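Notebook, bread and starter bench
Friday, December 22, 2023

Last entry before the closing. I write the rye trial while I still remember it, and Annick Cordier will need these notes when she continues in the new year.

Starter is the one we call Cele, fed in the evening with the dark rye from Brindham. The second jar (Vakine) was too sour at the smell and I did not use it.

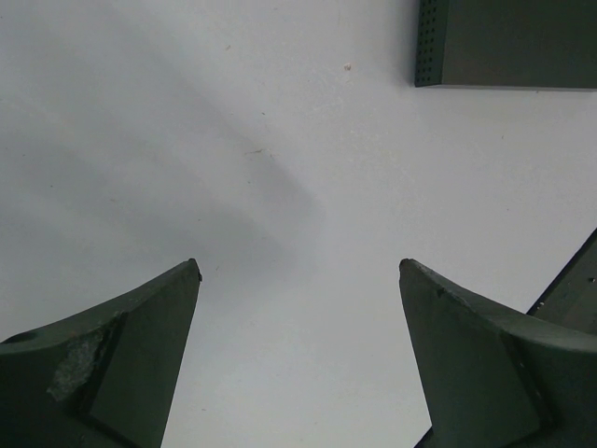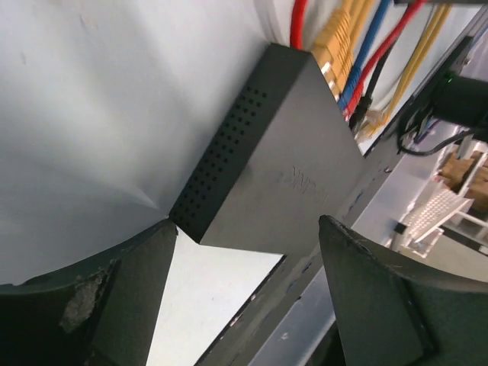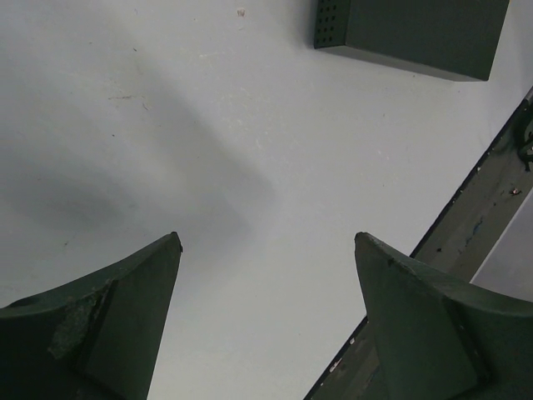
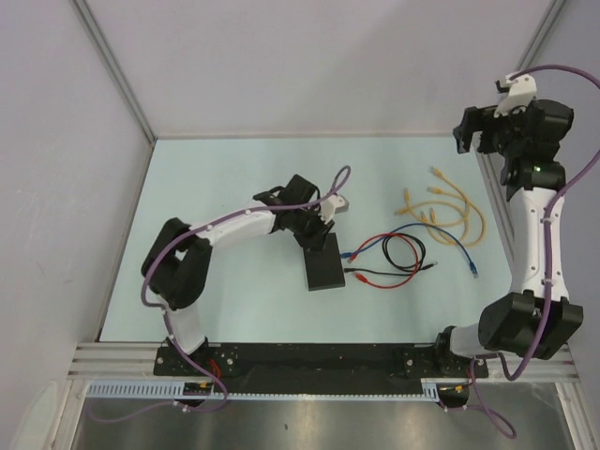
Dough 5. Same recipe as dough 4, except the water. I went from 76 percent to 80 percent, and the scald was made the night before and left covered on the shelf. Salt was added with the last flour. I mixed by hand because I wanted to feel when it stops to be grainy. It took longer than I expected.

Temperature after mixing was 29 degrees, which is a little warm for me. The room itself was 22. I think the scald was still holding heat in the middle, even after the night. Next time spread it flat on a tray first, do not leave it in the deep bowl.

First rise: the surface had small cracks before I looked for them, so probably I missed the best moment. With rye I always wait for the top to dome and this is a wheat habit. Annick told me this already in April and I wrote it down then also.

Shaping with wet hands, into the long Broson tin, smoothed with the back of a spoon. The tin is a bit too large for this quantity of dough. I did not want to change two things in one trial, so I kept it.

Baking: hot start with steam, then lower for the rest. I took it out when the probe showed 102 in the center. I do not fully trust this number. Water with a bit of salt and sugar in it can go over 100, yes, but bread crumb normally stays under, and I suspect the probe reads high. To check in boiling water before the next bake. If it is wrong, then dough 3 and dough 4 were also taken out too early, and the gummy line at the bottom of both is maybe explained by this and not by the flour.

Crust is good, dark, a little split on one long side. I have not cut it yet. It is wrapped in the linen cloth and must wait until tomorrow, better until Sunday. Dough 4 I cut the same evening and the knife came out covered in paste, so I learned nothing from it.

About the sourness. We have three different words for the same taste in this notebook – sharp, sour, vinegar – and I am not sure that we mean the same thing. My proposal is that "sharp" is only for the smell of the jar and "sour" only for the bread in the mouth. "Vinegar" we use when it is a fault. Annick, please write if you disagree.

To do in January
Test the probe.
Order caraway, the bag is nearly finished.
Feed Cele twice before any baking, it will be slow after the holiday.
Repeat dough 5 with the scald cooled flat, nothing else changed.
Decide if Vakine is worth saving. I put one spoon of it in clean flour and water, stiff, and it is in the back of the fridge with a label.

Crumb notes to be added on the next page when I cut the loaf.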